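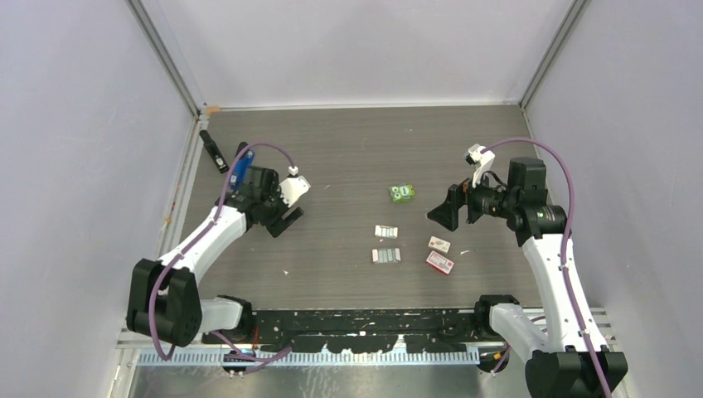

February, started 9.40 am

Bench sort, second pass. Aim for the morning was to settle how the small pharmacy packaging gets grouped before it goes in the drawers, and to stop everything ending up in the one tub marked "small". Nisreen Sabbagh has the master list. I'm working from her printout, with my changes in pencil. If the printout and this notebook disagree, go with the printout until she's typed mine in.

Out on the grey bench for this one: the green box with the eyes, two blister packs, two small white boxes with red printing, and the black handheld. Everything else stayed on the trolley.

Groups as they stand now:

Cartons, small. The two white ones with the red printing go here. I had them under "medicine" last time, but that put them in with the blister packs and they don't store the same way. Cartons stand on edge in a drawer and can be read from above. Blister packs slide down between them and you lose them. So: sort by shape first, contents second. Gheorghița Stanciu argued for this before Christmas and I didn't listen.

Blister packs. Flat tray, one layer, no stacking past two. Rubber bands are out. They mark the foil and the packs come away curved. I tried the Stamik card sleeves on a few from the trolley and they hold well enough, though they're a touch wide and a pack will slip out if you carry the sleeve upside down. Pinham sell a narrower one. Will ask for a sample before we order a whole carton of them.

Green box. Still no proper home. It's a carton by shape, so by the new rule it goes with the cartons, but people come looking for it by colour and nobody remembers where it was filed. I've put it at the front of the carton drawer with a tab. Nisreen may want it in "novelty" with the other printed boxes. Fine by me, as long as there is only one place and the list says which.

Handheld. Electronics shelf. Put it back at lunch. It does not live on the bench.

10.30

Timing. Did the put-away by hand twice, once into the old layout and once into the new, same items both times. Old layout 300 seconds, new layout 100. I wouldn't lean on this. I knew the new layout because I'd just drawn it up, and in the old one I spent a good part of the time hunting for the blister tray, which someone had put under the trolley. Needs repeating with a person who hasn't seen either. Gheorghița has offered.

Bits on the bench. There are white scraps and specks all over the top. I'd like to know where they come from. My guess is the trolley mat, which sheds when you drag things across it, but it could as easily be torn carton flaps. Next time: wipe the bench first, put out cartons only, look at it after an hour. Then wipe again and put out blister packs only. If both come up clean it's the mat.

For wiping down, damp cloth only, and go with the grain. The Plarix spray leaves a film on the wood-grain top and small boxes drag on it. The bottle is under the sink with a red lid. Please leave it there.

Front edge needs a go with the soft brush too. The black rail has white marks along it and I'm not sure if they're dust or paint. If the brush doesn't shift them, leave them alone and write it down.

11.15

Labels. Went through the Sarmiento catalogue for drawer tabs. They do a clear holder that takes a strip of ordinary paper, which suits us better than the sticky ones as the groups keep changing. Pack size is 2,000, which is silly for a set of drawers this size. Have asked if they'll split a pack. If not I'll cut some from the plastic folders in the stationery cupboard and see how long they last.

The item list is at 3,574 lines. A lot of that is doubling up: the same carton entered under its colour, then under its contents, then again with a spelling mistake. Nisreen wants to freeze it and start a clean one. I'd sooner merge, since the old line numbers are pencilled on half the drawers and I don't fancy rubbing them all out. We'll talk about it when she's back from leave.

Spelling, while I'm on it. "Grey", "colour", and "blister pack" as two words. The search doesn't forgive anything.

After lunch

Handheld back on its shelf. Cartons in the drawer on edge, printing up. Blister packs in the flat tray, second drawer down. The second drawer sticks at the halfway point. Lift slightly and it runs. Candle wax on the runners helped the last time, but I couldn't find the candle.

Still to do:
Sleeve sample from Pinham
Repeat timing with Gheorghița, both layouts, items shuffled in between
Scrap test, cartons then blister packs
Decide on green box, update list
New mat for trolley, rubber if they have it
Candle

Pencilled printout is in the blue folder, top of the filing cabinet. Don't tidy it away, the changes aren't anywhere else yet.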